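4.3 Clear bins, and the bags that end up in them

I promised in the introduction that I'd get to the bins eventually, so let's do the bins. They turned out to matter a lot more than I expected when I drew up the coding sheet back in August (the sheet had one line for "container, clear" and one for "container, other," which tells you how much thought I'd given it). By the time we were done I had 277 clear bins in the records and a whole extra page of codes for what was sitting in them.

A quick reminder of the setup. We visited 41 shared worktables at the Waruswood site and wrote down every loose thing that was on, in or hanging off each one. That gave us 3454 item records. Each item got a place code (open surface, in a container, on a container, leaning, under) and a "belongs" code, where the people who use the table were asked whether the thing was supposed to be there. If two people disagreed we kept both answers, and the disagreements are in Table 6, which I'm fonder of than anything else in the paper.

Now, the clear bin. When you ask people why they bought clear ones they all say the same thing: so you can see what's inside. Fair enough! But what you mostly see inside is packaging. The most common single thing in our clear bins was a plastic bag, usually clear itself, bunched up and not holding anything we could find. People would point at a bin like that and tell us it was empty. I don't think they were fibbing. A see-through bag in a see-through bin just drops out of the count that people keep in their heads, and I caught myself doing it too: on my first pass through my own notes I'd marked a bin "empty" with a bag filling a good half of it, and had to go back and fix the row.

Figure 4 has the arrangement I mean. The bin is at the back with the crumpled bag in it, and the solid-colored things, the blue cylinder and the round green-and-white container, are out on the wood where your eye goes straight to them.

Figure 4. Worktable with a clear bin holding a crumpled clear plastic bag, a blue cylinder standing nearer the front, and a low, round green-and-white container toward the right.

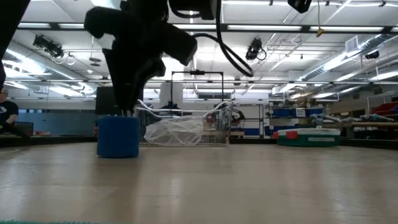 Hedvig Strömberg, after reading a draft of this section, wrote back that I was being unfair to the bag. In her view a bag left in a bin is storage that hasn't been used yet, and a person who says the bin is empty is giving a perfectly good answer to the question they think they're being asked, namely whether you could put something in it. She would code it "ready," and she'd like me to stop calling it clutter.

I've gone back and forth on her point for weeks. What I ended up doing was splitting the code. A bag that was folded, flat or tucked down the side of a bin is now "stowed," and a bag that's bunched up is "left." It isn't a perfect split (there are bags that somebody folded once, badly, and then dropped) but Ren and I coded the same batch separately and we mostly landed in the same place. Where we didn't, we talked it over and kept a note. Hedvig's "ready" survives as a yes/no column next to it, filled in by asking the table's users whether they'd take the bag out before putting anything in the bin. Most said yes, they'd take it out. A few gave me a look.

With the codes split, the pattern gets clearer. "Left" bags pile up in bins that stand toward the back of a table, and "stowed" bags are mostly in bins near the front edge. I wouldn't hang too much on that. The back of a table is where a thing goes when somebody needs the front, and a bin that gets shoved back takes its bag along with it. So the position may be doing nothing to the bag at all. It may only tell us which bins are in daily use, and we didn't record daily use in any way I'd want to defend.

Lid or no lid made less difference than I'd have bet. Before we started I told everyone that lidded bins would be tidier, on the theory that a lid is a small nuisance and people won't open it to toss in a bag. Nope. They put the bag in and leave the lid off, and then the lid becomes its own item, leaning on something. We have a surprising number of leaning lids.

Houda Bensaid raised a different worry during the second round, and I want to put it in here instead of burying it in the limitations. Our item list treats the bin as the thing and the table as the background. She pointed out that people at Waruswood talk about it the other way around. They'll say the table is messy or the table is clear, and if you press them about a particular bin they'll shrug, but they can tell you all about the surface: where the finish has gone pale, which knot they line things up against, the spot where somebody once put down something they shouldn't have. So for the second round we added a surface page to the sheet. It asks for marks, stains, pale patches, knots, and anything thin and flat lying on the wood, such as film, tape, labels and paper.

I'm glad we did, though it was slow going. Light wood is kind to you in some ways, a dark speck shows up right away, but clear or whitish film on pale wood is about the hardest thing on the whole list to see. You can look straight at a sheet of it and take it for glare, or for a worn patch in the finish. Ren started running a fingertip along the surface to check, and after that we all did. Thin dark lines were the other headache. A line across a table can be a cord, a seam in the top, a pencil mark or a long scratch, and in the notes from the first round it's often impossible to say which one we meant. The second round has a separate code for "line, not identified," and I'd recommend one to anybody doing this kind of survey.

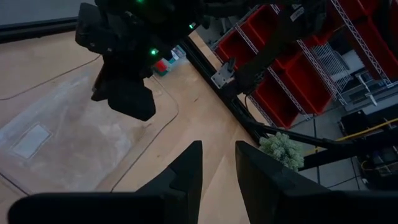
With the surface page included, the flat things come out as their own family. They behave differently from everything else. A solid object with a color to it gets picked up, moved, asked about and eventually put somewhere; when we came back for the repeat visits, objects like that had nearly always shifted. Flat clear things hadn't. They were in the same place, or else they'd slid a little way along with whatever was sitting on top of them. People don't tidy film. They tidy around it, and when they do finally notice a piece it usually goes into the nearest bin, which brings us back to where this section started. I'd guess that a fair share of the "left" bags got there the same way, from the surface into the bin in one scoop, but we didn't watch it happen often enough to put a number on it.

We did try a small nudge. On a handful of the tables we swapped the clear bins for Plitell ones, which are the same general size but tinted, and left everything else alone. The idea was that a clear bag would stand out against a tint. The users liked the bins fine. As for the bags, I really can't say. The swap ran from the middle of the second round to 30th November, when the site did its end-of-year clear-out and took pretty much every loose bag off every table in one go, ours included. So there's a before and no usable after. I'm keeping the before numbers in the supplement in case somebody wants to try again with better timing.

One more thing about the scoring. The Lirkov index, which we use for the overall tidiness scores in Section 5, gives a container a flat score no matter what's in it. Under that rule a bin with a bunched-up bag and a bin with nothing in it come out identical, and a bag lying on the open wood costs the table a point. Follow the rule and the quickest way to improve a table's score is to scoop every bit of film and wrap into a bin. I don't think that's what anybody wants a tidiness score to reward. We report the index as published so that our tables can be compared with other people's, and next to it we give a version where "left" bags count the same inside a bin as outside.

The adjusted version moves the rankings around in the middle and hardly at all at the ends. Tables that were in good shape stay in good shape. The ones that drop are the bin-heavy tables, with three or four clear totes along the back and an open stretch of wood in front, which look great from the doorway. Houda thinks they should drop further. Hedvig thinks they shouldn't drop at all, and has asked me to say so here. I'm somewhere between the two of them, and I've left the weights in the supplement where a reader can change them.

For the solid objects, meaning jars, tubs, blocks, tools and anything else with a color you could name from across the room, the picture is simpler, and I take those up in the next section along with the repeat visits.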